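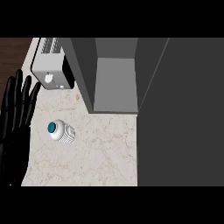
仿真画面:台面备餐工位,机械手位于左侧,台面上有烤面包机和一只横放的带盖小罐。

茶水间与备餐岗引入机械手:从工位梳理到人员排班的操作步骤

本页适用于准备在员工餐厅、茶水间或小型备餐间使用台面机械手的现场主管。内容按实施顺序排列,从梳理现有工作开始,到上线后第一个月的调整为止。设备选型和电气安装不在本页范围内,请查阅设备随附的安装手册。

文中的做法来自 Rillgate 园区的早餐备餐间。该备餐间早班原有4名员工,使用 Plaren 控制软件和一台单臂机械手,仿真场景在 Tivinora 中搭建。其他场地可以照搬流程,具体数值要自己测。

开始之前需要准备

现有岗位的排班表和交接记录,至少覆盖最近一个月。
台面、柜体和常用电器的实测尺寸,包括柜体下沿到台面的高度。
台面上经常出现的物品清单,连同尺寸和重量。
早班和中班各一名员工的时间,每人每周两小时,计入正常工时。
一名有权修改排班的负责人。

最后一项经常被忽略。机械手接走一部分动作以后,原来的班次划分多半不再合适。如果项目组里没有人能改排班,员工会在原有工作之外再多出一份看管设备的活。

第一步 把岗位拆成动作

不要从“哪个岗位可以自动化”问起。先请当班员工把一个早晨的工作写成动作,一行一个动作,写到手上在做什么为止。“准备早餐台”太粗,“把果酱罐从柜里拿出来,放到烤面包机旁边”比较合适。

Rillgate 的早班一共写出111行。第一遍由员工自己写,主管只负责抄录,不合并也不删减。第二遍再由大家一起把动作分到下面几类:

甲类:位置固定、物品固定、重复次数多。例如取放调料罐、按下电器拨杆、把空托盘推回原位。
乙类:动作简单,但物品状态每次不同。例如扶正倒下的罐子、收拾用过一半的包装。
丙类:需要判断或与人交谈。例如看面包烤得够不够、回答过敏原问题、决定哪一盘先补。
丁类:清洁与食品安全检查。

首期只从甲类里选。乙类留给仿真测试,测试结果稳定后再考虑。丙类和丁类保留给员工,写进岗位说明里,避免日后因为“反正机器在那里”而被含糊地并走。

分类会引起争论。员工认为属于判断的事,主管可能觉得只是习惯。遇到这种情况,先归入丙类,一个月后再看。

第二步 搭建仿真场景

在 Tivinora 中新建场景,导入台面、柜体和电器模型。首期场景越简单越好,台面上先放一台电器和一只罐子,跑通之后再添物品。

尺寸按实测填写,不要直接用模型库的默认值。柜体与台面的相对位置要特别核对。柜体伸到台面后部上方时,手臂从上方进入的空间会变小,在示意图上看得不明显,到现场才会撞到。

罐子不要只按直立状态摆放。真实台面上,小罐经常是躺着的,盖子朝哪个方向都有。建议至少建立以下几种初始状态:

直立,盖子朝上。
横放,盖子朝向机械手。
横放,盖子背向机械手。
横放,紧靠电器侧面。

摆放位置请员工来定。他们知道东西通常会落在哪里。Rillgate 的员工在第一次看场景时就提出,罐子离烤面包机太远,早高峰时谁也不会放得那么整齐。后来的测试位置都由早班重新标过。

检查视角也要在这一步完成。俯视视角适合看物品的平面位置,看不准高度。手部进入画面后会遮住一部分台面,需要确认目标物品在接近过程中是否仍然可见。如果遮挡时间过长,应增加一个侧向视角。

第三步 设定测试内容和停止条件

每种初始状态跑40次,记录成功、失败和人工中止。失败要写明原因,只写“失败”对后续调整没有帮助。常用的原因写法有:未接触到物品、接触后滑脱、碰到电器、碰到柜体、放置位置偏移、超时。

停止条件在测试前写好,由员工和主管一起签字确认。建议包含:

手部与电器外壳发生非预期接触。
物品被推出台面边缘。
有人进入工作区域。
同一动作连续失败2次。

连续失败的处理容易产生分歧。设备供应方常希望多试几次再停,因为多数动作重试后能完成。对台面前的员工来说,一只手反复去够同一个罐子,意味着他要站在旁边等,还要猜下一次会不会碰倒别的东西。先停下来,由人把罐子扶好,耗时通常更短。

仿真成绩只用来决定能否进入现场试运行,不能用来推算可以减少多少工时。两者之间的差距要在现场测。

第四步 写新的岗位说明

这一步应在现场试运行之前完成,不要等设备到位再补。岗位说明至少回答以下问题:

谁可以按停止键。答案应当是所有在场人员,不需要事先请示,也不需要事后写检讨。
停止之后由谁恢复运行。建议限定为受过培训的当班员工。
设备停用时,这个班次怎么做。原来的手工流程要保留,并且定期练习。
谁负责擦洗手部和接触面,用什么清洁剂,多久一次。
看管设备占用的时间算在哪里。

看管时间必须单独列出。员工一边补餐一边留意机械手,看起来没有多花时间,注意力却一直被分走。Rillgate 最初没有列这一项,试运行期间早班普遍反映比以前累,步数少了,眼睛停不下来。后来把看管写成一项轮换任务,每段时间只由一个人负责,其他人不用管设备,情况才有所缓解。

薪级和工时的变化也要在这里写明。员工多学了一项操作,职责范围就变了。如果暂时不调整薪级,请写清什么时候复核。

第五步 培训

培训分两段,都在正常工时内进行。

第一段在仿真画面前完成,时长约一个上午。内容包括看懂视角、辨认手部的运动方向、判断什么情况该停。让每个人亲手停几次,停在不同的时刻。很多人第一次会等到手部已经碰到东西才按,原因是怕停错。培训人员要明确告诉大家,停早了不算错误。

第二段在真实工位进行,先断电认识设备,再低速运行。每次只练一个动作。练习时台面上不放热食和刀具。

不愿意操作设备的员工可以不参加第二段,但要参加第一段,并且知道停止键的位置。不要把是否愿意操作设备与评优挂钩。

培训材料要使用现场的叫法。控制软件里写的“目标物体”,现场叫“小罐”;软件里的“放置区”,现场叫“炉边那块”。在 Plaren 的任务名称栏里可以直接改成现场叫法,改完以后报警信息也会跟着变,交班时省去很多解释。

第六步 现场试运行

先选客流较少的时段。Rillgate 选在7月,园区部分公司休假,早餐人数较平时少。试运行期间班次人数不减,照原来的人数排。

前几天只开放一个动作,例如把直立的小罐从柜边移到烤面包机旁。按下烤面包机拨杆这类涉及发热电器的动作放到后面,开放前要重新做一遍风险评估,并确认断电开关伸手可及。

每班结束后开一个短会,由当班员工先讲,记录写在同一张表上,包含:

今天停了几次,谁停的,为什么。
哪些动作最后还是由人做的。
等设备花了多少时间。
有没有因为设备而改变走动路线。
明天需要改什么。

“走动路线”这一行看似琐碎,却常常解释得了别的问题。机械手占住台面一侧之后,两名员工可能要从同一边取餐具,碰撞和等待都会增加。发现这种情况时先调整餐具位置,不行再移动设备。

第七步 重新排班

试运行记录稳定以后再动排班。先计算实际省下的时间,扣除看管、清洗、恢复运行和交班说明所用的时间,余下的才可以重新分配。

省下来的时间用在哪里,应当在调整前公开。Rillgate 把这部分时间给了过敏原核对和中班备料,早班人数没有变化,到岗时间推迟了一些。同一园区运营方在 Solís 的备餐间采用了另一种安排,早班少排一人,转到午餐窗口。那边的员工对调整本身意见不大,对通知太晚意见较多。

如果确实要减少岗位,请直接说明,并给出时间和去向。以“试运行”的名义长期拖着不谈,员工会逐渐停止报告设备问题,记录也就失去用处。

常见问题

机械手在仿真中能拿起横放的罐子,现场拿不起来,怎么办?
先核对罐身表面。带细槽的罐身与光滑罐身的摩擦不同,仿真里的摩擦参数要按实物调整。再核对罐子的重量,满罐和空罐分开测试。仍然不稳定时,把这个动作退回乙类,由人来扶正。

员工习惯在设备运行时伸手帮一把,怎么办?
先看是什么动作引起的。多数情况下是设备太慢,挡住了人要用的位置。调整动作顺序或运行时段比反复张贴警示有效。工作区域的检测功能任何时候都不能关闭。

交班时下一班不清楚设备状态,怎么办?
在台面旁放一张状态卡,写明目前开放的动作、上一次停止的原因、是否已清洗。状态卡由离岗的人填写,到岗的人确认后再开始运行。软件里的日志照常保存,但不能代替这张卡。

多久重新检查一次动作分类?
更换电器、调整柜体、增加菜品时都要检查。没有变动时,每季度检查一次。检查仍由员工先写,主管抄录,方法与第一步相同。

相关表格:动作清单空白表、停止条件确认单、班后记录表、状态卡模板。打印时请选用横向纸张。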